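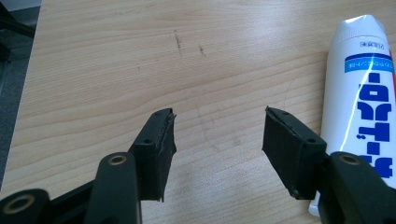 阅读时间：5 分钟

桌面保养：浅色木纹饰面上的黑色擦痕怎么处理

浅色桌面上的灰黑色短痕，多数可以在工位上自行处理，不需要报修。图中桌面为浅米色木纹饰面，纹理细而呈波浪状，横向走。中间偏上有两处深色擦痕，长的一道近于竖直，边缘略有毛刺，短的一道在它右侧稍低处，斜向。左边另有一个很小的深色斑点。桌面中部有几片浅淡的污迹，反光处略显发雾。三类痕迹性质不同，处理顺序也不同，下面分开说明。

一、先判断是附着还是划伤

附着型痕迹是外来材料蹭在饰面上，常见来源为橡胶脚垫、鞋底、黑色塑料件和线缆外皮。划伤则是饰面本身缺料。两者在照片上往往难以区分，须在现场判断：用指甲背垂直于痕迹方向轻轻划过，手感连续的按附着处理，有明显卡顿的按划伤处理。手感不确定时，用手机手电贴近桌面斜照，附着物一般略高于饰面，划伤处会出现一条细阴影。

判断之前不要擦拭。湿布擦过的痕迹颜色会暂时变深，斜照时容易误判。

二、附着型擦痕

1. 干布除尘。桌面上的细砂如不先清掉，后续每擦一下都在磨饰面。
2. 白色橡皮，沿木纹方向轻推，每次行程不超过擦痕长度的两倍。彩色橡皮会留色，不用。
3. 橡皮无效时，用微纤维布蘸中性清洁剂稀释液。Kukine 中性清洁剂按 1:40 兑水，布拧到不滴水，覆盖痕迹一分钟后再擦。
4. 仍有残留，可用棉签蘸少量异丙醇，只接触痕迹本身，随即用清水布带走，再擦干。使用前在桌板底面或后缘试一处，等 11 分钟，观察是否失光或变色。

密胺海绵不列入常规步骤。它属于细磨料，能去掉黑痕，同时也会改变局部光泽，在浅色亚光饰面上尤其明显，擦过的位置侧看是一块亮斑，无法恢复。

三、小斑点

孤立的深色小点先按附着处理。湿布覆盖后仍不动的，可用塑料刮片以小角度推一次，不用金属刀片。刮片推不掉，且指甲能感觉到凹坑的，视为饰面破点，不再清洁，转入第五节。

四、发雾和浅色污迹

多为手部油脂与清洁剂残留叠加。加大清洁剂浓度只会使残留更重。做法是清水布擦两遍，第二遍换干净的布面，最后用干布沿木纹收一遍。收完从低角度对着窗户看，如仍有弧形水纹，说明布太湿。

家具蜡和带硅油的喷剂不要用在这类桌面上。硅油会填入纹理凹处，短期内颜色均匀，之后更容易吸灰，而且会妨碍修补料附着。Omex 仓库去年剩下的那批喷蜡已从领用目录中撤下，仍有存货的工位请退回。

五、确认为划伤时

浅划伤、未露出基材的，登记即可，不修补。修补蜡棒的颜色与浅米色木纹很难完全对上，补过的短痕常比原痕更显眼。露出基材的，当天用透明胶带封住，避免水分进入后鼓边，再报修。

如确需补色，Paulauskas 的硬蜡套装中有两支浅色棒可以混用。先填浅色，冷却后用塑料刮片沿木纹刮平，再视情况点深色纹线。砂纸如必须使用，不得低于 600 目，且只修蜡面，不碰周围饰面。本条仅限受过培训的人员操作。

六、减少新的擦痕

Ostodberg 楼层五月份做过一次桌面检查，共查 440 张，记录的深色擦痕多集中在桌面中部和前缘，与设备拖放的位置基本吻合。检查由 Hjørdis Engström 负责，她在报告中提了以下几条，现已写入工位须知：

- 移动显示器底座和小型设备时抬起，不拖行；
- 橡胶脚垫发粘或掉色的，更换脚垫，不要在下面垫纸；
- 黑色线缆不从桌面前缘翻过，走后侧线槽；
- 椅子扶手高度低于桌板下沿，避免顶碰封边。

关于脚垫再补充一点。有些橡胶中的增塑剂会迁移到饰面里，形成黄褐色印，这种印不在表面，用上述任何一步都擦不掉。长期不动的设备，建议每月挪一次位置看一下。

七、登记

自行处理后仍有痕迹的，请在桌面登记表中填写工位号、痕迹长度、走向、手感（连续或卡顿）以及已用过的步骤。照片从正上方和低角度各拍一张，低角度那张对着光源。只写“桌子脏”的报修单会被退回补填。

登记表由 Maarja Kivi 汇总，异丙醇和塑料刮片也在她那里领取。棉签用完自行丢弃，微纤维布洗后归还，洗时不加柔顺剂。

打印本文 | 通过电子邮件发送

最后更新：2025年11月30日

联系我们 | © 2025 Omex 设施通讯 | 返回顶部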